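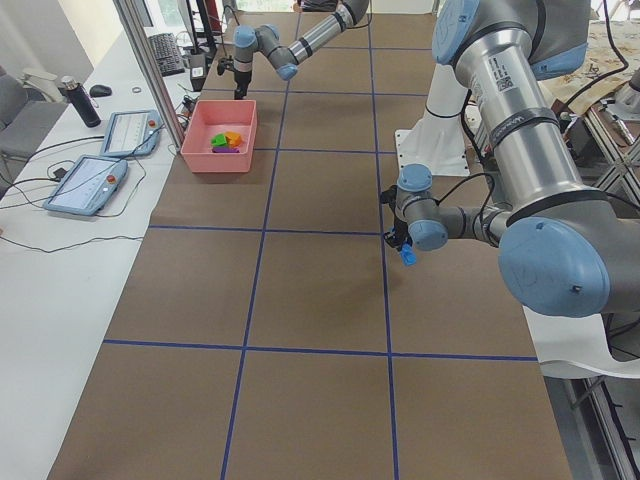

Cletus Sorensen wrote:

> I have read the draft twice and I still think the recheck interval for
> cats on the twice-daily protocol is too long. Section 4 says the first
> blood pressure reading after a dose change can wait until the next
> scheduled visit. At our site that can mean three weeks. I would like a
> nurse appointment in between, with no vet time booked unless the reading
> is out of range.
>
> Also, the form has one box for systolic pressure. Do we write down the
> first reading, the last one, or the mean? The Wollesach team uses the
> mean and we have been using the last. The two sets of records cannot be
> compared as they are.

Cletus,

Taking the second point first, as it is the easier one. The form should hold the mean, and I agree that the draft does not say so. The procedure we used at Yensuk before the merger was to discard the first reading, continue until the values settled, and average the ones that followed. I have put that wording into section 5. The cuff size and the limb used go in the notes field until the form is changed. If a reading was taken from the tail, please write "tail" in full. The letter T has been used for temperature in the same field and I have had to go back to the owner's file more than once to work out which was meant.

I went through the February export to see how large the problem is. There were 1,714 nurse appointments across both sites. Of these, 166 included a blood pressure measurement. I can tell which method was used only where the nurse typed the individual readings into the notes, and most did not. I do not propose to correct the older records. They should be treated as approximate, and no dose decision should rest on comparing an old value from one site with a new value from the other.

On the recheck interval, I am mostly in agreement. A nurse appointment between vet visits is reasonable for any cat whose dose has changed, and also for any cat that was above the target range at the last reading, whether or not the dose changed. What I would not do is leave the nurse to decide what counts as out of range. The draft now has a space at the top of the patient sheet for an upper and a lower limit, filled in by the vet at the time of prescribing. If the space is blank, the nurse asks before the cat is taken out of the carrier.

There are 2 things still open:

1. Room. The readings should be taken somewhere quiet, with the cat left to settle first. At Clidine the only room that meets this is the one used for discharges in the afternoon. Morning slots would work there. I do not know the position at your site - please tell me what is free.

2. Booking code. The Gatetti system treats every nurse appointment as the same length. A blood pressure check does not fit in a nail clip slot once settling time is included. I have asked for a separate code with a double slot. Until it exists, book two adjacent slots under the same patient and put "BP" in the first one. Do not use the surgical recheck code as a workaround. It triggers the wound care reminder to the owner, and we have had phone calls about it.

One smaller item. The draft said that a repeat reading may be taken by a different nurse on the same day. I have removed this. If the cat is too unsettled to give usable readings, record that, stop, and rebook. A second attempt an hour later in a full ward has not given us anything I would want to act on.

The revised draft replaces the old one in the shared folder, with the changes marked in sections 4 and 5. Section 6, on eye examination, is as it was. Comments on the list please, not to me directly, so that the night team can follow them.

Vilja Kokkonen

Last updated: Sun 31 March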